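Collecting Demonstrations at Tirkgate: Notes from a Conversation with Odette Picard

Odette Picard runs data collection for Cilora, a project that trains manipulation policies from human demonstrations. The work is done at a small site in Tirkgate, where operators teleoperate an arm through short household and workshop tasks. By the time we spoke, the current set stood at 2295 accepted episodes.

"Accepted is the word that matters," Picard said. "An episode is accepted when the task label, the joint log and the wrist video all agree with each other. If the video starts late, the episode goes back."

The set covers nine tasks. Each is described in one sentence on a card, and operators are asked to read the card before every block. Picard wrote the first cards herself and has rewritten most of them. An early one said "approach the surface and stop," and operators took "stop" to mean anything from light contact to a hand's width of clearance. The revised card gives a distance.

The wrist camera is the main input. A second, fixed camera is recorded but left out of training for now. Picard's view is that a policy given both will lean on the fixed view and do poorly when the arm is moved to another bench.

"Close up, the wrist view gets difficult," she said. "You have bare metal, a few parallel edges, glare on one side and a dark band where there is very little to track. A person looking at one still may not know how far away anything is. The policy has to get that from motion." 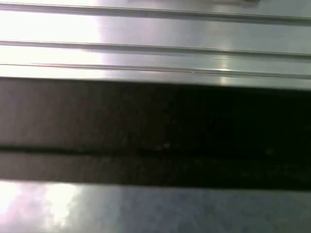

She keeps such material in. Blur and glare are not grounds for rejection under the Cilora rules, provided the timestamps hold. Tineke Van den Broek, who maintains the review software, argued for a sharpness threshold in September and ran a trial with one. It removed a large share of the close-range segments and left the long-range ones nearly untouched.

"We were throwing out the part of the task where the contact happens," Van den Broek said. "I took the threshold out the same afternoon. The sharpness score is still stored with each episode, so anyone who wants to filter on it can."

Exposure is handled differently. It was automatic at first, and the brightness shifted whenever the wrist turned toward a reflective panel. It is now locked at the start of each block. Highlights clip more often as a result, but the same surface keeps the same tone from one step to the next. Picard regards this as a fair trade and expects others to disagree.

Operators work in blocks of roughly six minutes. Failed attempts are kept under a separate label and so far are used only for evaluation. Yu, the labeling tool, lets a reviewer mark the time of failure but has no field for the cause. Van den Broek has a patch waiting.

The next round moves to a second site at Asby, with the same cards and a different arm mount. Picard wants the camera offset measured there before anyone records an episode.

"We measured it afterward at Tirkgate," she said. "It took weeks to correct the logs."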